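I've been doing costumes for our drama group in Ekbridge for 14 years, and most of what I know came from ruining things. Greasepaint on a collar? Dab on washing-up liquid before it goes anywhere near water, leave it overnight, then a cool wash.

For sweaty jackets you can't wash, mix one part cheap vodka to two of water and spray the lining (test a hidden seam first!). We did 6 tailcoats that way last October and they came up lovely. 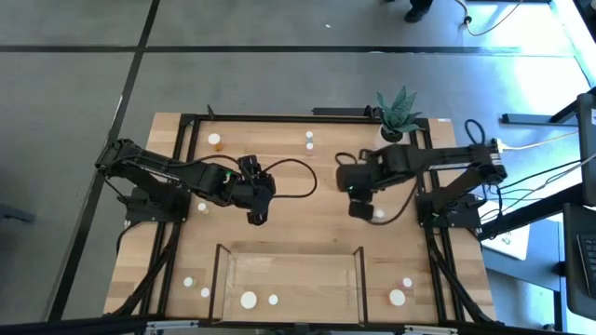
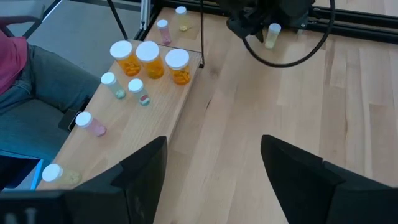 Light wood in both; pill bottles in the second.

Hems next — I use big tacking stitches, never tape, as the glue gums up the iron. And do keep your spare buttons in a labelled envelope pinned inside the costume.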